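The Case for a Counter That Does Very Little

I have a theory that you can tell how a kitchen is going to treat you by what's plugged in. Not what's in the cabinets, since cabinets lie. I mean the stuff that has a cord and gets to live out on the counter all year.

My own counter used to be a parking lot. Toaster, blender, rice cooker, a bread machine I'd used maybe twice, and a waffle iron my cousin Mariann Somogyi gave me when she moved (she swore she'd want it back, and she has never once asked). I chopped onions on a patch of space the size of a paperback. Then one Saturday in February I got mad at the bread machine and carried it down to the basement, and I just kept going. Four trips! By dinnertime I had a kettle and a single portable burner left, and I've been insufferable on the topic ever since.

People push back on this, and I get it. My neighbor Máté Sipos cooks for five every night and he looked at me like I'd suggested he sleep on the floor. One burner? Where does the rice go while the sauce is going? Fair. If you're feeding a crowd, keep your big stove and bless you. But a lot of us are feeding one or two people and have set ourselves up as if the whole softball team might show up hungry. I did that for years. I paid for it in wiping.

What I like about the kettle and burner setup is that both things are flat when you're done with them. A cordless kettle lifts off and leaves you a little disc. An induction top is a sheet of glass, and you go over it with a cloth — done. Put them side by side near an outlet, set a plate back in the corner with whatever you're using for decoration or dinner, and there's still a counter there to work on.
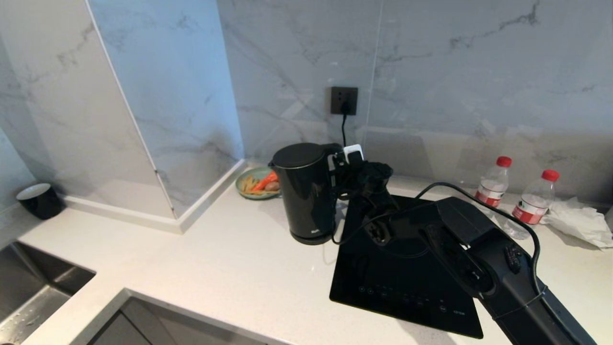
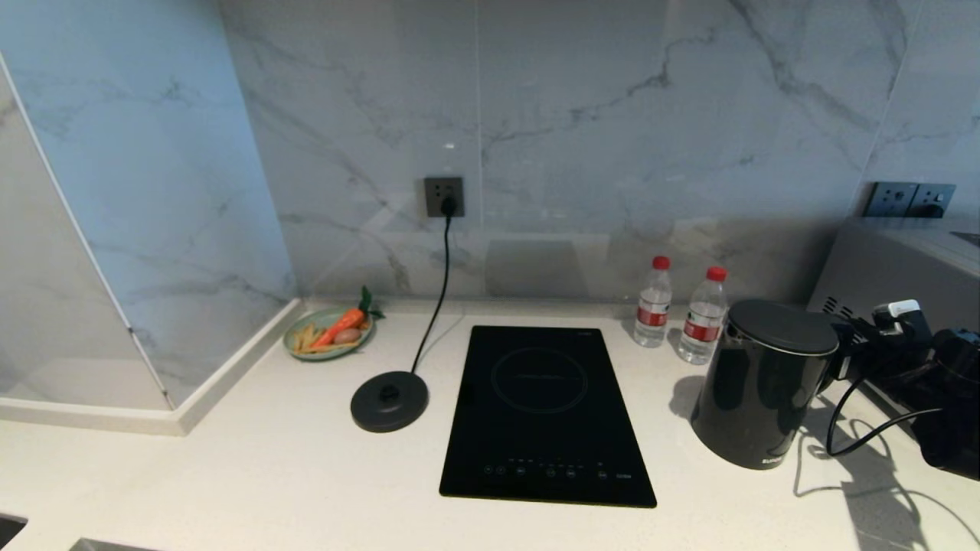
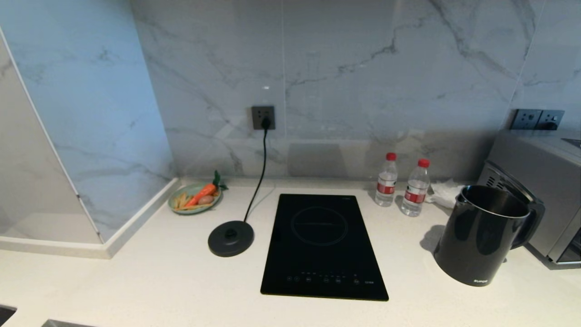

Kettle base by the outlet, green plate in the back corner, marble-patterned wall behind.

I'll admit I'm a sucker for that wall. Veined stone, or anything patterned like it, does the decorating for you, and you don't need the ceramic rooster or the sign that says EAT. It does show splatter if you fry right up against it, so I'd pull the burner forward a few inches before I got going with bacon.

And the cord! I have strong feelings about the cord. Mine used to wander behind four appliances and come out somewhere near the sink, and every time I unplugged the kettle I got the blender instead. A cord that drops from the outlet and goes to one thing you can see is a small luxury. Thilini Abeysekara, who I used to share a kitchen with, wrapped every cord she owned in twist ties, and I made fun of her for it. I've since apologized.

The part I go back and forth on is the plate of food. Some folks want nothing out at all, like a showroom, and I find that chilly. I want a carrot where I can see it. If the carrot's in the crisper drawer I forget it exists until it bends. A plate in the corner says what's for supper, and it keeps me from ordering noodles again.

Would I go back? For Thanksgiving, sure, everything comes up from the basement and I'll be chopping on a paperback again for a day. The rice cooker has already come back once, for a week when I had a cold, and I was glad of it. The waffle iron is still down there, Mariann, next to the paint cans, if you want to come by.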